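Unit 3: Automation and the Service Workplace
Instructor: Radoslava Vrabec

Reading for this unit: the Halby case file, pages 10 to 57. Students should also review their notes from May on job design.

In the Halby case, a catering firm introduces two-armed robots for the handling of cups and mugs. No position is removed in the first year. The content of the positions changes, however. Attendants who once put away crockery by hand now set out the work area, watch the arms and step in when a grip fails. The firm describes this as lighter work – several attendants describe it as more tiring, as it demands steady attention with little movement.
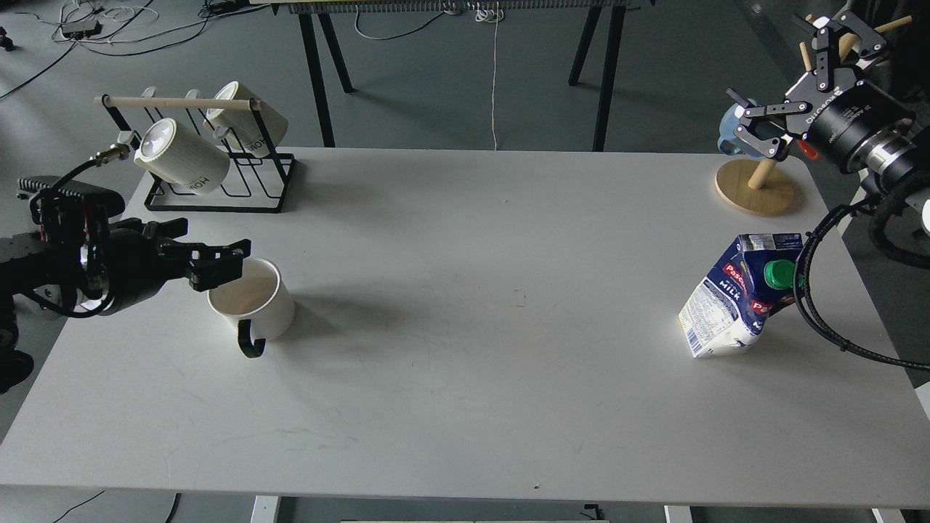 Figure 3. Two robotic arms at a table with mugs, a wire mug rack, a wooden mug tree and a milk carton.

Consider how many small judgments are involved in handling one mug: where to grasp it, which way the handle faces, where it should hang. Experienced staff seldom put these into words. When the task is automated, someone must do so, and the case asks whether that knowledge is recognized in pay and job title.

Written responses are due Dec 17, 2019. Please address the attendants' position as well as the employer's.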